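We use cookies to keep you logged in and to measure traffic. By continuing to browse you accept our cookie policy. Accept | Settings

Injection grade PP homopolymer, import offers vs domestic

resinbuyer_oh
Our distributor, Corora, moved the 19th November offer up by 2 cents a pound and cited the Matar cracker outage. Matar makes ethylene. We buy homopolymer PP. Has anyone else been given this explanation?

meltflow19
Same letter. A mixed-feed cracker also makes propylene, so it isn't nonsense, but most of our propylene comes from refineries and PDH units. I would ask them to show the monomer settlement. If the contract is monomer plus, the outage only matters once it shows up there.

tonnage_desk
Disagree. Spot sellers price on replacement cost and don't wait for settlement. Lisine has been short of railcars since June and its prime material is on allocation. Corora can get 2 cents from the next buyer.

resinbuyer_oh
We are contract for nine railcars and spot for the rest. The increase was applied to both. We mold food service bowls and trays, so switching grade means new paperwork from the customer.

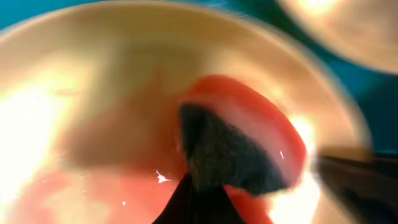
meltflow19
Then split the argument. Spot is whatever you agree to. On the contract cars, read the clause on non-feedstock increases. Ours requires 30 days' written notice, and a letter naming an outage at a third party did not meet it.

gate_and_runner
Has anyone landed Trustis material? I was offered 228 tons, bagged, 12 melt. The price was under domestic before duty and inland freight. After both it was level, and we have silos - so add labor for bag breaking.

tonnage_desk
Level is still useful. It gives you a number to put in front of Corora. Check the antistat package, their 12 melt comes with and without.

meltflow19
I wouldn't use it as leverage unless you are prepared to take the boat. Transit plus customs put us at nine weeks last time, and the domestic price had dropped by then.

tonnage_desk
That is timing risk. You have it on domestic spot too.

meltflow19
Not for nine weeks.

resinbuyer_oh
Contract clause says written notice, no period given. Asking Corora for the settlement basis on the nine cars and holding off on spot until they answer.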